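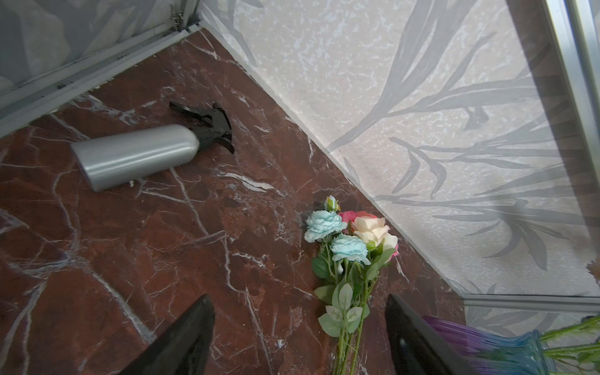 Pando opens Badis showroom with free care classes for cut and artificial flowers

Home goods retailer Pando will open its third store in October, in the Badis shopping district. The store has 2699 square feet of floor space and will stock 571 products at launch, including vases, table linens and the company's own range of artificial stems.

Opening hours are 10 a.m. to 7 p.m. The store will employ 13 people, most of them hired locally.

"Customers at our other stores kept asking how to clean and arrange what they had bought," said Hanane Cherkaoui, head of retail at Pando. "We wanted a room where we could show them."

Classes run for 90 minutes and are limited to small groups. Upendo Were will teach the first series, which covers dusting fabric petals, choosing a vase and mixing roses with larger blooms.

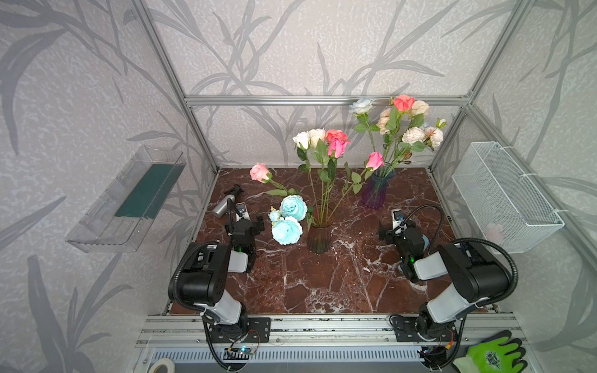 Booking and delivery

Places can be booked at the front desk or by phone from opening day. Local delivery will be handled by Niltness, which already serves the other Pando stores – orders placed before noon go out the same afternoon.

Press contact: Lingyun Tian, Pando press office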